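Notebook – hand-guided demos, household sorting
October 13, 2021
By Neema Kimaro

Picking up from where I left off on the last page, with the purple flowered cloth on the table again. I had meant to swap it for the plain gray one after our chat in September, when Mwende pointed out that flowers are a lot to ask of any vision system, but I have grown fond of it and I think it is doing us good. If the Kirui model can learn to tell a printed flower from a candy wrapper it will not be bothered by much else in anybody's house.

The task is still the same one: pick a thing up from the heap, carry it to the long tray, let go, come back. We do it with the hand-held grippers, one person per heap or two people on opposite sides, and the recordings go to the Busuvia folder at the end of the session. I did the first batch alone and then Mwende joined me, and I will say straight away that the two-person runs feel much more natural. You stop performing for the recording and just tidy up, the way you would with a cousin after a big lunch.

A few things I want to remember about the hand motion. I close too early. I have known this for weeks and I still do it – I see the packet, I feel sure of it, and my fingers squeeze while the pads are still moving down. On a stiff packet it doesn't matter. On a glove or a bit of crumpled cloth the pads slide together over the top and I come up with nothing, or with a pinch so small it drops halfway across. Mwende waits. She comes down wide open, rests for a beat, and then closes, and her clips look almost boring when you play them back (I mean that as high praise!). 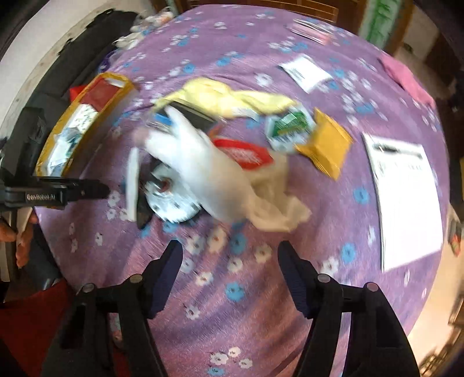

Coming in over the glove with the pads open. Second gripper at left, by the tray.

The other thing is speed. I went through a stack of my own clips over tea and far too many have the middle of the heap smeared, right at the part where we most want to see it. So the new house rule, which I have written on tape and stuck to the wall, is to slow down over the heap and hurry, if you must hurry, on the empty trip back. We'll see how long I keep to it.

Cloth on cloth is the hard case, as expected. When a beige piece lies under a white one I know perfectly well which is which, because I put them there, but the edges wander into each other and I can imagine a model making one big soft animal out of the two. I tried going for a corner each time. That works nicely when there is a corner to find. Otherwise I now pinch the highest fold and lift straight up, and I try to do it the same way every time so the demonstrations at least agree with each other.

Shiny packets were kinder than I feared. Crimped ends are a gift, you can take hold of one like a little handle. Flat books and pads of paper are still miserable and I dragged more than one across the cloth before getting a finger pad under it. I kept those runs and tagged them "drag" in case someone wants them later.

Totals for my own peace of mind: 14 clips thrown out, mostly my early squeezes, and the Busuvia folder now stands at 700 good ones. My wrist gave up before my patience did. Next time I'd like to stop after eight runs and stretch, and to try the whole thing left-handed, which should be humbling.

To do: fresh tape on the left grip, ask Mwende to record a set of slow ones for the new people, decide about the gray cloth.

Comments (3)

Mwende Minja: Boring clips, thank you, I shall put it on my résumé. Please keep the "drag" runs, I want them for the Adow comparison. And I vote we use both cloths, half and half.

Neema Kimaro: Half and half it is. I'll iron the gray one.

plainjoinery: Do you reset the heap by hand between runs or leave it as it falls? We kept ours too tidy and the policy fell apart on the first real mess.

You are receiving the Plendis workshop notes by email once a month. Change how often we write to you, or unsubscribe, in your settings.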